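Print | E-mail
14 shares | 6 replies

Regional Affairs Forum – Courts and Sentencing
Thread: Sentences in the Çınar warehouse fire case

Registry_Watcher
Mar 31, 2022
The district court in Drellgate has sentenced two former managers of Çınar Freight to 21 months each for negligence in the warehouse fire last September. The written judgment runs to 263 pages. A third defendant, the site electrician, was acquitted on all counts. Members are asked to confine their remarks to the judgment.

harborline
The sentence is too low. The court found that the fire doors had been chained for weeks and that both men knew it. The neighboring court in Trarnance imposed a longer term on lesser facts.

Registry_Watcher
The Trarnance matter involved a prior conviction. The two cases should not be compared on length alone.

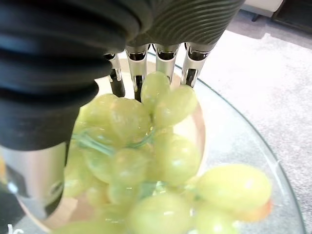
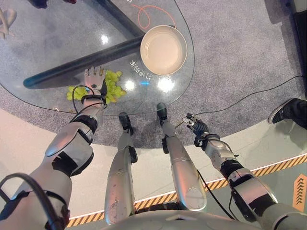

harborline
The prior conviction is noted. It does not account for the whole difference, and the prosecutor is entitled to appeal. I expect that an appeal will be filed.

quiet_docket
I must disagree with the previous member. The charge was negligence. The prosecution did not seek a finding of intent, and a court may not sentence for an offense that was not charged. Those who object should address the charging decision.

m_tallow
The compensation order deserves attention as well. Each of the 81 claimants is to receive 3860 as a first payment, and the balance is left to the civil court. The insurer, Brirkitz, has not said whether it will contest the remainder.

quiet_docket
That is correct – although the order is stayed until the period for appeal has passed.

Reader comments (3)

eastquay: My family lived two streets from the site. The hearing on the fire doors should have been held in open court.

Registry_Watcher: It was open, except for one session on medical evidence. Please see part four of the judgment.

pell_road: Is the full text available at the Drellgate registry, or only the summary?

Share this thread | Print | E-mail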